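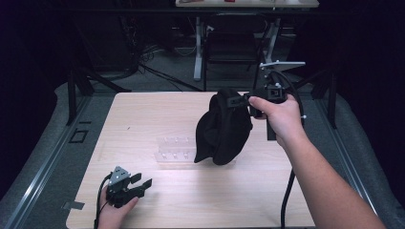
Fonda work table by Bucur, pale top: review after one winter
Posted 27 February 2021

I bought the Fonda in December to replace a folding table that had started to sag in the middle. It cost 134 dollars from the Bucur outlet in Tusville, top and legs together. Delivery to Wirville was extra, so I picked it up myself. The box fits in the back of a hatchback with the seats down, but it is long and you will want the passenger seat pushed forward too.

What I use it for is small soft goods: caps, pouches, linings, straps. I check them, trim threads, fold or stack them and put them in bags. Most of what comes through is black. My old table was dark brown, and picking out a black thread on it took a desk lamp and a lot of squinting. So a pale top was the first thing I looked for, ahead of size or price.

Assembly

Plan on an hour. The instructions are a single sheet with drawings and no words. The drawings are fine except for the step where the cross brace goes on, which shows it from underneath without saying so. I put it on backwards and had to take it off again. Bolts go in by hand most of the way and then need the small wrench in the bag. Leave everything a little slack until the table is standing on its feet, then tighten it all. One of my feet needed half a turn out to sit level, and that was probably my floor.

The top is heavy for its size. I turned it over alone and got away with it, but a second person would have been better.

The surface

The top is light wood with a fine grain. The grain runs in long, close lines, and there are places where it curves into a faint arch that is slightly more tan than the rest. In the store, under warm bulbs, I took it for a yellowish beige. In my workroom it reads cooler, a bit toward gray. If you are trying to match it to shelves you already have, take it home before you decide, or at least carry a shelf sample to a window.

The fine grain matters more than I expected. A strongly figured top would hide lint and snipped threads the same way my dark one did. On this one a black thread shows up from standing height. So does black fuzz, and so does dust from anything dark with a worn or peeling coating. I wipe the table down a lot more often than I used to. I doubt there is more mess than before, I just see it. 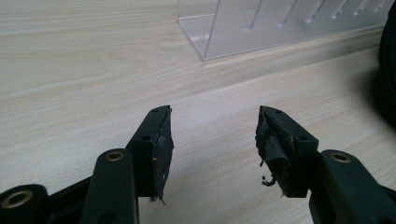 Cleaning is a damp cloth and then a dry one. The maker's leaflet says no solvents and I haven't tried any. Tape comes off without pulling anything up if you don't leave it on overnight. I left a strip on over a long weekend and it took some rubbing with a thumb to get the gum off. Chalk wipes away. Tailor's wax does not wipe away, it smears, and you need warm water with a drop of dish soap.

Scratches: a few. They are fine ones, from dragging a metal ruler, and I have to get down low to find them. I have started putting felt under the ruler and under anything else hard that lives on the table.

Slipperiness

My one real complaint. The top is smooth and light fabric slides on it. A lined cap stays where you set it, more or less, since the brim gives it something to sit on. A thin pouch will skate if you pull a zipper with one hand. I keep a square of rubber mesh in the drawer next to me and put it down for those. It would be a bad table for cutting slippery lining cloth unless you weigh it or pin it to something.

Using clear racks on it

I went with clear plastic racks for the things that stand up while I work, the low long kind with a row of little uprights. I had white ones before. On this table the clear ones nearly disappear, and you can see the wood through them, so I can also see whatever has fallen down behind. The drawback is that I have knocked one off the end more than once by reaching across it. If you are clumsy, get a color.

Black items in front of a clear rack on a pale top are very easy on the eyes. I can tell a brim edge from a lining without picking the piece up, and I catch a skipped stitch along a border sooner than I did. A batch of 1000 pouches used to mean a headache by the third afternoon. The last one did not.

Stability

Good, with the bolts tight. I leaned on the corner with my full weight when it was new and the table didn't move. After a month there was a small wobble on the long axis, and a quarter turn on each of the brace bolts took it out. I checked again last week and they had held. There is no hum or rattle when the sewing machine is running on it, although I would not put a heavy industrial head on it without asking Bucur first.

Height

Fixed. It suits me sitting on a stool and is a little low for standing work. I know people put blocks under the feet. Bucur sells leg extensions but the outlet didn't have any when I was there, and the woman at the counter wasn't sure they fit the Fonda — she thought they were for the older model.

Who should skip it

Anybody working mainly with white or cream fabric. I had a small order of natural cotton bags in January and had to lay a dark towel over half the table to see the edges. Also anyone who needs to move the table often. It does not fold, and the legs are a nuisance to take off.

For dark goods I would buy it again. Four stars out of five, with the missing one split between the slippery top and the brace drawing.

Comments
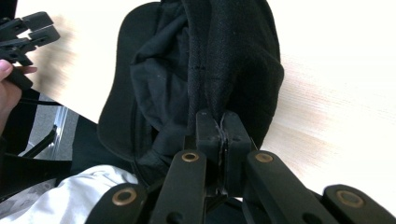 Delia Mocanu
I have the same table and I agree on the sliding, especially with anything lined. What fixed it for me was a thin cork sheet cut to 12 by 18 inches. It stays put and the threads still show up on it, though not as well as on the bare wood. One question about the brace: does yours have washers on both sides? Mine only came with enough for the outside and I have had to tighten it every couple of weeks.

Reply from the author
Both sides on mine, so I think your bag was short. The parts list is printed on the back of the instruction sheet, in very small type at the bottom. The outlet in Tusville gave me a spare foot without asking for a receipt, and I would try them for the washers before paying for any. How thick is the cork? I'd like something I can still run a ruler across without it catching at the edge.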